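Progress report to the equipment fund, second period
Project: Trevomon – gripper cell for small-parts handling
Prepared by Asmaa Berrada, with costings from Arlindo Brandão

1. Status

The specification for the cell is complete and has been issued to both shortlisted suppliers, Panasiuk and Mirnari. Panasiuk has returned a full quotation. Mirnari has returned a partial one, without the controller licence or the spare fingers, and has been asked to resubmit by the end of December. No order has been placed and no capital has been drawn down in this period.

Spending to date is limited to simulation time and one site survey. Both fall under the preparatory budget line and neither affects the capital ceiling agreed at the start.

2. Simulation work

Zuleica Guimarães has moved the planning model from the old workstation to the Zilladby server. The purpose of the model is to settle three purchasing questions before money is committed: the reach of the arm, the opening width of the gripper and the position of the wrist camera. Reach is settled. The shorter arm covers every station on the revised floor plan, and the longer option has been struck from the specification.

Opening width is still under review. The current runs use a two-finger parallel gripper with moulded fingers. A total of 971 runs were logged in this period, of which 205 were repeated after an error was found in the lighting settings. The repeated runs replace the earlier ones in all tables held on the server.

Camera position is being checked from the wrist view. The fingertips need to stay inside the lower edge of the picture without hiding the work surface, and the mounting bracket cannot be ordered until the offset is fixed. The rendered view with the fingers apart is the reference for this check. 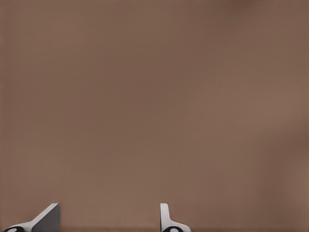
Can the bracket be bought separately if the gripper order is delayed?
Both suppliers list the bracket as a separate item, so it can be ordered on its own once the offset is fixed, though Panasiuk then charges a second delivery.

The closed position will be rendered from the same viewpoint in the next period. Surface colour and lighting will be held constant so that the two positions can be compared directly.

3. Budget

The Panasiuk quotation is within the capital ceiling. It includes the arm, controller, gripper, one spare set of fingers and commissioning. It excludes guarding, which Marisol Benavides is pricing with the building works. Roughly 70 per cent of the quoted sum is payable on order and the balance on acceptance. This is a heavier first payment than we planned for, and we ask the fund to confirm that it can be released in one instalment.

Service cover has been quoted per year. We have budgeted for 2 years and propose to review it after that. Consumables remain an estimate – neither supplier would commit to a replacement interval for the fingers without knowing the part mix.

4. Risks

Lead time on the controller is the main risk. Panasiuk will hold the present delivery slot only until the quotation expires. If Mirnari is late again, Tainá Cordeiro recommends closing the comparison and proceeding with the one complete bid. The procurement rules allow this where two suppliers were invited in writing.

The floor survey found the slab adequate for the pedestal. The existing electrical supply needs one additional isolator, costed under building works.

5. Next period

Fix the camera offset and order the bracket.
Complete the closed-position renders and the opening width comparison.
Receive the guarding price from Marisol Benavides.
Place the main order, subject to the decision on the first payment.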